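Foro > Brazos y manipulación > Kits y accesorios

Tema: Kit de cocina Ukari para dos brazos, ¿alguien lo tiene?

tornillo_m6
Buenas. Estamos mirando el kit de mesa Ukari, el que distribuye Skostska, para prácticas de manipulación con dos brazos. El presupuesto que me han pasado es de 3.524 euros con la licencia de un año del software de tareas y 685 por cada renovación. Lo que quiero saber es si las piezas aguantan y si las tareas que vienen definidas sirven para algo más que una demo. Los brazos ya los tenemos, eso no entra en la cuenta.

pinza_floja
Nosotros lo tenemos desde agosto. El material físico es comida de juguete, menaje de juguete y un horno pequeño. El software trae la lista de tareas, las plantillas para anotar los episodios y un visor para revisarlos. Pongo una foto de nuestro montaje, con la tarea de las patatas.
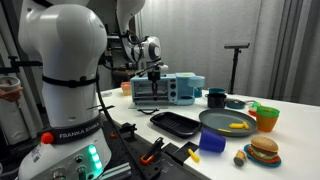
Tarea "patatas y horno", montaje con dos brazos

Lo bueno es que los objetos obligan a agarres muy distintos. Una patata frita suelta y el asa de la sartén no tienen nada que ver. Lo malo es el peso: son piezas ligeras y se desplazan en cuanto las rozas con un dedo de la pinza. En una mesa lisa se nota mucho.

tornillo_m6
Gracias. ¿Y la puerta del horno? Es lo que más me interesa, porque las articulaciones son justo lo que no tenemos en nuestras prácticas.

pinza_floja
Abre y cierra. La bisagra tiene algo de juego y con el uso ha ido a más. Llevamos 504 episodios guardados con este kit y todavía no la hemos cambiado, pero ya pedí el repuesto.

marta_cinematica
Yo no lo compraría. Lo probamos cuando lo traía Pitkänen, antes del cambio de distribuidor, y lo que pagas es la licencia. Los juguetes los encuentras en cualquier tienda por una fracción. Montamos uno parecido en una tarde y las tareas las escribimos nosotros en una hoja de cálculo.

pinza_floja
Depende de para qué. Si es para un laboratorio solo, te doy la razón. Si quieres comparar resultados con otro grupo, necesitas los mismos objetos y las mismas posiciones iniciales. El kit trae una plantilla impresa para colocar las piezas al empezar. Nosotros la quitamos cuando queremos posiciones variadas.

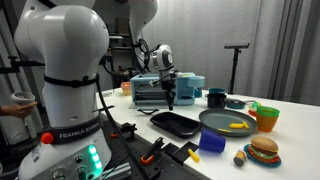
Y otra cosa para el que lo monte: decidid pronto dónde va el horno. Si lo ponéis muy atrás, el brazo llega a la puerta con la muñeca casi en el límite y la mitad de los intentos se paran por eso. Nosotros lo movimos 2 veces antes de encontrar una posición razonable. El manual de Ukari da una distancia recomendada, pero está pensada para brazos más cortos.

marta_cinematica
Lo de comparar con otros grupos lo entiendo, pero ¿con quién comparas? Yo no he visto muchos datos publicados con este kit.

nrotich
Hola, soy Nyokabi Rotich, llevo las prácticas en Utville y usamos el kit con estudiantes. Comparto parte de lo que dice marta. El visor es flojo, tarda en cargar los episodios largos y no deja filtrar por resultado. Exportamos todo y lo revisamos con nuestras herramientas.
A favor diré que el servicio de repuestos funciona. Pedimos una hamburguesa y dos tazas y llegaron en unos días. Las tazas sueltas no salen en la web, hay que escribirles.

tornillo_m6
Muy útil. Otra duda: ¿se puede trabajar sin el horno? Nuestra mesa es pequeña y no sé si cabe todo.

pinza_floja
Sí, las tareas de fogón no lo usan. Sartén, cazo, bandeja y comida, y ya tienes bastante trabajo. Adjunto una desde otro ángulo para que veas cómo repartimos las cosas en la mesa.

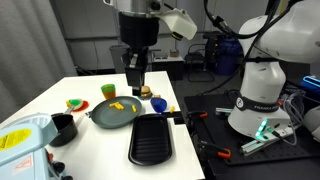 Reparto de piezas con la sartén, la bandeja y la hamburguesa

Para la hamburguesa conviene bajar la pinza en vertical y con poca fuerza. En las patatas da más problemas la altura que la fuerza, si bajas un poco de más tocas el fondo de la sartén y el brazo se detiene por contacto.

marta_cinematica
Eso último os pasa por la calibración, con el kit no tiene relación. Nosotros cogíamos piezas más finas sin paradas.

pinza_floja
Puede ser. La repetimos hace poco y mejoró algo, pero con la sartén sigue pasando. El fondo no es del todo plano, o al menos el de la nuestra.

nrotich
El de las nuestras tampoco. Subid la altura mínima en la configuración de la tarea y cerrad los dedos antes de llegar abajo.

tornillo_m6
Vale. Voy a preguntar a Skostska si venden las piezas sin licencia y, si no, pido precio solo del lote de fogón. Cuando me contesten lo pongo en este hilo.

marta_cinematica
Pregunta también por los gastos de envío, que a nosotros nos los cobraron aparte.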